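Retanine Kitchen Guide
Section 3: Clearing and Resetting the Dining Table

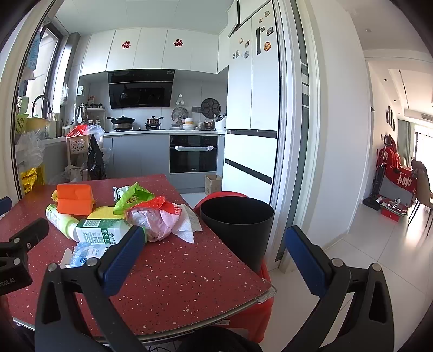
Use this section when the table has collected packets, bottles, bags and paper goods over several days. It follows Section 2 (Emptying the Sink) and should be finished before you start Section 4 (Stove and Range Hood). One person can do the work alone. The times given assume a table that seats four.

What you need

One trash bin, standing within arm's reach
One tray or shallow box for things that belong elsewhere
Two cloths, one damp and one dry
Dish soap and warm water
A sponge kept for tables only

Note: The Tukeleck tray listed in the parts sheet (part 442) fits on a standard chair seat. Any tray of a similar size will do.

Before you start

1. Turn off all burners. If a pan is still hot, leave it where it is with the lid on. Do not move it to the table.

2. Put the bin beside the table or at one end of it. If you stand the bin on the tabletop, wipe its base first and wash that part of the table again at the end.

3. Push the chairs in on the side where you will not be working. Pull one chair out and set the tray on it.

4. Check for open containers. Close every cap and lid you find before moving anything else. A bottle lying on its side should be stood up and its cap tightened, even if it looks closed.

CAUTION: Do not mix leftover liquids to save space. Cleaning products go back in their own bottles or are thrown out according to the label.

3.1 Sorting

Work from the edge nearest you toward the far side.

1. Pick up flat wrappers and empty packages first. They slide under heavier things and are easy to miss later. Feel each one before you drop it in the bin. Small sachets, spare parts and receipts often stay inside.

2. Gather loose paper towels. Clean ones can be folded and used in 3.2 for the first wipe. Throw out any that are stained or greasy.

3. Open each plastic bag and look inside. Food goes to the refrigerator or cabinet, and empty bags go in the bag drawer. Do not throw away a tied bag without opening it.

4. Check cartons by weight. Flatten the empty ones. If a carton still has something in it, turn the printed side forward and put it on the tray.

5. Lift anything wrapped or bundled in one piece, with one hand underneath. Put it on the tray without unwrapping it. If it isn't yours, ask the owner where it goes.

6. Match lids to containers. A plastic container with its lid already on can go straight to the cabinet if it is empty and clean. If it holds food, write the contents on a strip of tape before putting it away.

7. Collect sponges last. A sponge that has been used on dishes should not be used on the table.

Note: If you can't decide on an item in a few seconds, put it on the tray. Going back and forth over single items is the most common reason this section runs long.

3.2 Wiping

A speckled or patterned tabletop hides crumbs and dried spills. Go by touch as well as by eye.

1. Brush dry crumbs into your hand or onto a folded paper towel. Start in the middle and finish at a corner.

2. Wipe the whole surface with the damp cloth and a little dish soap. Overlap each pass by half the width of the cloth.

3. Rinse the cloth and wipe again with plain water.

4. If the table has clear corner or edge guards, press along each one with a thumb. Run the cloth along the line where the guard meets the table. Press down any section that has come up. If it won't stay down, dry both surfaces and replace the adhesive strip.

5. Dry the table with the second cloth. Run your palm over it and repeat step 2 on any spot that feels sticky.

CAUTION: Do not use scouring powder or steel wool on a glossy tabletop. Do not push a knife under an edge guard to clean behind it.

3.3 Returning items

1. Carry the tray to the counter. Set it down well clear of the stove, and never on a burner.

2. Put away refrigerated food, then dry goods, then everything else.

3. Open cabinet doors by the edge or handle if there are paper decorations on them. Paper cutouts tear at the corners when they are pulled with damp fingers, and most will not stick a second time.

4. Stack clean bowls no higher than you can lift with both hands.

5. Put the bin back on the floor and replace the liner if it is more than half full.

6. Hang or fold any cloth left over a chair or table edge. Wash the two cloths used in 3.2.

Leave the table bare for 12 minutes before you put anything back on it. A tablecloth laid over a damp surface can mark it.

Keeping it clear

Keep no more than 3 things on the table between meals. Dilani Sikder, who tested this section at home, settled on a napkin holder, a fruit bowl and a jar of chopsticks. Her household now does the full sort on Saturday and only steps 1 and 2 of 3.1 on other days.

If the table fills up again within a day or two, the cabinets are probably too full to take what belongs in them. Go to Section 6 (Cabinets) before repeating this one.

Text by Manon Petrenko. Checked by Diane Hiebert.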